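Rusunlow Community College
Keeping Things: Household Storage and Everyday History
Notes for Session 4, Containers and What We Put in Them
Tutor: Hrefna Stougaard

Welcome back, everyone, and thank you for the lovely pile of kitchen drawer inventories from last time. I've read them all (some of them twice, Meirion!) and will hand them back at the break. These notes cover what we talked about in September as well, for those who were away.

Where we left off

We had been looking at probate inventories, the lists drawn up room by room after someone died, so that an estate could be valued. They are wonderful reading once you get used to the spelling. You'll remember that the clerk often gave up when he reached a chest or a tub, and simply wrote "and other lumber" or "odd things". I do love that phrase. It tells us the household had a place for objects that had no other place, and that a stranger with a pen didn't think them worth the ink.

Three words to keep straight

A store is where you put things you mean to use later.
A collection is where you put things because they belong together.
A catch-all is where you put things because your hands are full and somebody is at the door.

Most real containers drift from one to another over the years. My grandmother's button tin began as a store, and by the time I was allowed to play with it there were 77 buttons in it, a thimble, a tram token and half a pair of earrings. I still have it, and I still can't bring myself to sort it.

The open container

A lid changes behaviour. With a lid, you have to decide to put something away. Without one, you can drop it in as you walk past, and so open bins, bowls and trays fill up far more quickly than boxes do. The shape matters too. Walls that slope outward make a wide mouth over a smaller floor, and small things are easy to see and to reach, though they do tend to wander off into the corners. 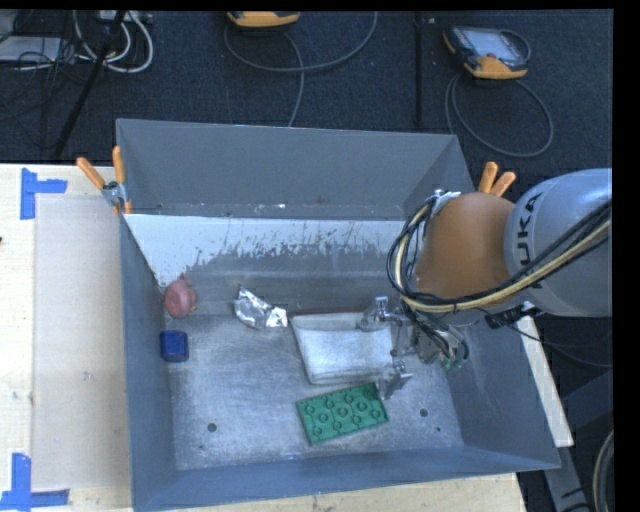 Reading for next time

Please read Kristof Groen's chapter on the Bravville farm sales, pages 13 to 29. It's slow to start, but stay with it, as the part about the auctioneer's mixed lots is a treat. Sille Bisgaard has kindly offered to lend her copy to anyone who can't get to the library.

Homework

Choose one open container at home or at work. Write a page on how it came to hold what it holds, and ask someone else in the household for their version too. The colour, wear and smell of the thing are all fair game. Please don't tidy it first!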